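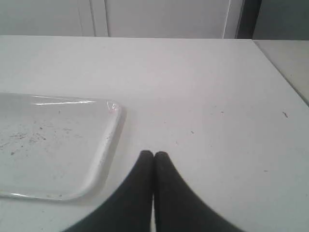
Fig. 1. White tray with dark crumbs and specks on the inside.

Ullport Evening School
Kitchen Practice, Handout 7
Cleaning and Sanitizing Surfaces
Instructor: Volker Kuhlmann
Revised Jan 23, 2021

Read this before the practical session. Bring it with you, along with your apron and closed shoes. The section on dilution replaces the one in the old course packet.

1. Terms

Soil. Anything on a surface that should not be there: crumbs, grease, dried sauce, dust, mineral scale, detergent residue.

Cleaning. Removing soil from a surface. Usually done with water, detergent and some kind of rubbing.

Sanitizing. Reducing the number of germs on a clean surface to a safe level. Done with heat or with a chemical.

Disinfecting. A stronger treatment, used on floors, drains, restroom fixtures and after a spill of body fluids. Many disinfectants are not meant for food-contact surfaces. Read the label.

Food-contact surface. Any surface that food touches in normal use, and any surface that can drip or drain onto food. Cutting boards, knives, trays, bowls, slicer blades, prep tables and the inside of an ice bin all count. Students often forget the ice bin, can opener blades and the gaskets on mixers.

Contact time. How long a sanitizer must stay wet on the surface to do its job. It is printed on the product label. If the surface dries early, the time has not been met.

2. Why the order matters

Cleaning comes first, then rinsing, then sanitizing. Soil gets in the way of sanitizer. Crumbs and dried food cover part of the surface so that the liquid does not reach it. Food residue also reacts with chlorine and uses it up, which leaves less in the solution for the surface itself. Leftover detergent can do the same to quaternary ammonium products ("quats").

A visual check comes before any chemical. Loose matter like that in Fig. 1 should be tipped or scraped into the trash first. Do not wash it into the sink. It clouds the wash water, and the water then has to be changed sooner.

Looking clean is a first test only. A surface can pass by eye and still carry grease film or germs.

3. Kinds of soil

Sugar and starch. Dissolve or soften in warm water. Starch becomes gluey if it has been cooked on, so soak it.

Protein (egg, milk, meat juice). Start with cool or lukewarm water. Very hot water sets protein and makes it stick. This is a common fault with whisks and milk pans.

Fat and oil. Need hot water and an alkaline detergent. Cold water makes solid fats smear.

Mineral scale. White or gray crust in kettles, steam tables and dish machines. Needs an acid descaler. Ordinary detergent does very little to it.

Burned-on carbon. Needs soaking, a heavy-duty degreaser or an abrasive pad. Check first that the material can take it. Strong alkaline degreasers attack aluminum.

Most real soil is a mixture. A roasting pan has fat, protein and carbon on it all at once. Scrape, soak, then wash.

4. The four things that do the work

Time, temperature, chemical and rubbing. If you cut back on one, another has to go up. A longer soak lets you scrub less. Cooler water needs more rubbing or a longer soak.

We will come back to this when we cover dish machines. A machine replaces hand rubbing with spray pressure, so blocked spray arms are a cleaning failure even if the water is hot and the detergent tank is full.

5. Washing by hand in a sink with 3 compartments

Before starting, clean and sanitize the sinks and drain boards.

Scrape. Remove all loose food. Soak if needed.
Wash. First compartment, hot water and detergent. Use a brush or nylon pad. Change the water when the suds are gone or the water is dirty.
Rinse. Second compartment, clean warm water. Remove all detergent.
Sanitize. Last compartment, sanitizer at the right strength. Put items fully under the surface for the full contact time.
Air-dry. On a clean rack, upside down or on edge. No towels. A towel moves germs from one item to the next.

Do not stack items wet. Trays stacked wet trap water between them, and the stack can stay damp until the next day.

6. Fixed surfaces and equipment

For prep tables, counters and anything too large for the sink:

Unplug powered equipment before you take it apart.
Clear the surface. Move food away from the work area before any spray bottle comes out.
Wipe or scrape off loose matter.
Wash with detergent solution, starting at the top and working down.
Rinse with clean water and a fresh cloth.
Apply sanitizer, leave it for the contact time, and let it air-dry.

Keep the detergent cloth and the sanitizer cloth separate. In our kitchen the detergent buckets are green and the sanitizer buckets are red. Between uses the sanitizer cloth goes back in the red bucket and stays under the liquid. It does not go on your shoulder or through your apron string.

7. When to clean and sanitize

After each task, before starting another.
When changing from raw meat, poultry or fish to anything else.
When changing from one raw animal food to another, for example chicken to beef.
After handling an allergen. Sanitizer does not remove allergens. Only washing and rinsing does.
Any time the surface may have been contaminated, such as after a dropped utensil or a sneeze.
At regular intervals during steady use. Follow the local code posted by the hand sink.

A cold room slows germ growth but does not stop the clock completely. Our walk-in is set at 38 degrees Fahrenheit. The shelves in it still have to be washed on schedule, including the undersides and the posts.

8. Sanitizer strength

Too weak and it does not work. Too strong and it can leave a harmful residue, damage metal and irritate skin. Adding a splash extra "to be safe" is a fault and will be marked as one in the practical.

Chlorine (bleach). Cheap and fast. Loses strength with heat, light, time and food soil. Corrodes some metals. Use plain unscented bleach labeled for this purpose.

Quats. Less harsh on skin and metal. More stable in the bucket. Can be weakened by hard water and by leftover detergent. Some cotton cloths absorb quats and pull down the strength of the bucket.

Iodine products. Work best in slightly acid water. Can stain plastic.

Test strips. Each sanitizer has its own kind of strip. A chlorine strip will not read a quat. Dip for the time given on the package, compare with the color chart at once, and write the reading in the log. Test when the solution is mixed and again during the shift. Check the date on the strips as well.

Never mix chemicals. Bleach with acid gives off chlorine gas, and bleach with ammonia gives off other toxic gases. Descaler is an acid. Keep it on a separate shelf from the bleach.

9. Materials

Stainless steel. Durable. Rub with the grain. Avoid steel wool, which scratches and leaves bits of metal behind. Long contact with chlorine can pit it.

Hard plastic. Light and cheap. Scratches with use, and scratches hold soil. White plastic shows dark crumbs well but can hide flour, salt and sugar, so tilt it toward the light and run a clean gloved finger along the corners and under the rim. Throw out pieces that are cracked or deeply scored.

Wood. Hard, close-grained wood such as maple is allowed for cutting boards in many places. Do not soak it. Dry it standing up.

Silicone. Stands up to heat. Holds onto grease and odors, so wash it with hot water and enough detergent.

10. Case for discussion

The Prustano is a small lunch counter with 2 prep tables. In August the owner hires a new closer. The closer sprays sanitizer on the tables at the end of the night, wipes it off right away with a dry towel, and goes home. The spray bottle is filled once a week. The tables look fine in the morning.

Write a page on the following points for next class:

Which steps were skipped.
What is wrong with the dry towel.
What may have happened to the solution by the end of the week, and how the owner could check.
How you would rewrite the closing checklist. Keep it short enough to tape inside a cupboard door.

11. For the practical

Work in pairs. Each pair gets one station and one bucket of each color. You will be marked on order of steps, solution strength, contact time and the state of the station when you leave it. Talking through the steps while you work is allowed. Log sheets go in the wire basket by the door, signed by both partners.

Gloves are in the Ehlers cabinet, second shelf. If you have a latex allergy, tell me before the session and use the nitrile box.

Reading: course packet, chapters on dish machines and on pest control.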